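Ticket 2986
Queue: Cell practice and standards
Opened by: Nilmini Pathirana
Assigned to: Gwion Meredith
Status: Resolved, rule text amended

Nilmini Pathirana, 8:40 am

Good morning Gwion, and thank you for taking this one so quickly. I'm sorry it's going to be a long message, but I'd rather give you too much than have you chase me for the rest.

We're having trouble with the start-of-run check on the two-arm folding cells. Section 14 of the cell practice says the operator must confirm "clear table" before releasing the arms from hold. Alun read that as no fabric anywhere on the surface, so on his shift he was taking everything out, confirming, and then putting the clothes back in through the front with the arms already released. Faith read it as nothing between the grippers, and left the clothes where they were. Both of them signed the same line on the sheet, and both of them were being careful in their own way! I only noticed when I laid the two sheets side by side and saw that Alun's starts were taking so much longer.

I don't want anybody to feel told off over this. I would like to know which of them is right, though, and I've asked both to leave the arms on hold until we hear from you.

Gwion Meredith, 9:25 am

Morning Nilmini, never apologize for a long message, I write them myself.

Please ask Alun to stop loading after release, starting now. I know he meant well, and the wording more or less led him there, but hands go in on hold and at no other time. That part is in section 2 and it beats anything section 14 seems to say.

As for which reading is right, I had to go and look up where the sentence came from. It was carried over from the old Lallano single-arm cell, where the parts came in on a feeder and the table really was bare at the start. When we moved to clothes, with the pile at one back corner and the folded stack at the other, the sentence came along and nobody changed it. I'm afraid that was me, in April.

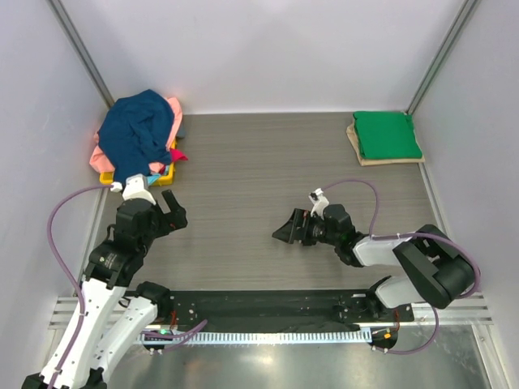

What we care about at release is the open stretch of tabletop between the two arms and the fabric, and the path each gripper will take on its first move. Clothes in the back corners are the job itself and belong there. A sleeve that has slid forward off the heap is another matter, and I'd want it tucked back before anyone signs. The same goes for the camera cables: look along each loop, from the gripper down to the base, and make sure it hasn't hooked on a joint.

Could you tell me how Faith does her check, step by step? It sounds as though she has worked out something sensible and we may as well borrow it.

Faith Magesa, 10:10 am

Hello Gwion, Nilmini asked me to answer this one directly. With the arms on hold I go in this order:

Look at the pile and push back anything hanging forward.
Look at the folded stack and square it up if it has drifted.
Run my eye over the middle of the table, left to right.
Follow the left cable, then the right cable.
Hands out, say "clear" out loud, sign, release.

I say it out loud even when I'm by myself — a habit from my last job, and Ifeoma teases me for it, but it does make me stop for a second.

Gwion Meredith, 11:30 am

Faith, that's lovely, thank you. I've used your order nearly word for word. Here is the new text for section 14:

"Before release, with both arms on hold, the operator confirms that the work area between the arms and the fabric is clear, that fabric is within its corner places, and that both camera cables run free. No hand enters the cell after release. If fabric must be moved, return both arms to hold and repeat the check from the first step."

I kept saying "clear" out loud as a recommendation for now. Ifeoma Bako reviews the wording for all the sites and she'd like to hear from the Mangubat team before it becomes a must.

Nilmini, would you reprint the sheet and take the old ones off the clipboards? We keep signed sheets for 365 days, so please don't throw away the ones with the two readings on them. Just write this ticket number in the corner.

Nilmini Pathirana, 2:15 pm

All done. The new sheets are up, and the old ones are in the folder with the number written on. Alun went through the check twice with Faith standing by, and he asked a good question: does "repeat from the first step" apply if he only nudges a sock?

Gwion Meredith, 2:40 pm

Yes, even for a sock! Please thank him for asking. I've added "however small" after "moved" and will close this once Ifeoma has approved it.

Ifeoma Bako, 3:55 pm

Approved with the "however small" wording. Closing the ticket. The question about saying "clear" out loud stays open under the Mangubat review.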